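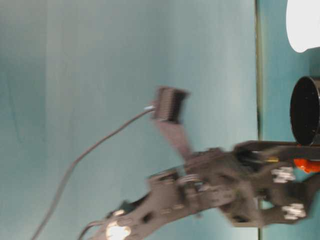 Spare parts pricing should be published before a machine is sold. Most buyers of light shop equipment compare the purchase price, the warranty and perhaps the power draw. Few can compare the cost of a bearing in year six, as the figure is not available to them.

Tikkanen lists 224 replacement parts for its bench saw line, each with a price and a stock status. Firska lists 4 and asks customers to request a quote for the rest. Both saws sell for nearly the same amount. A small shop has no means of telling which one will cost more to keep running.

Manufacturers object that part prices change. So do the prices of the machines, and those are posted without difficulty. A list dated March and revised once a year would be adequate.

The rule I would support is narrow. Any powered tool sold for more than $50 should carry a public parts list, held open for ten years after the last unit ships. Sellers that decline to stock a part should release its dimensions.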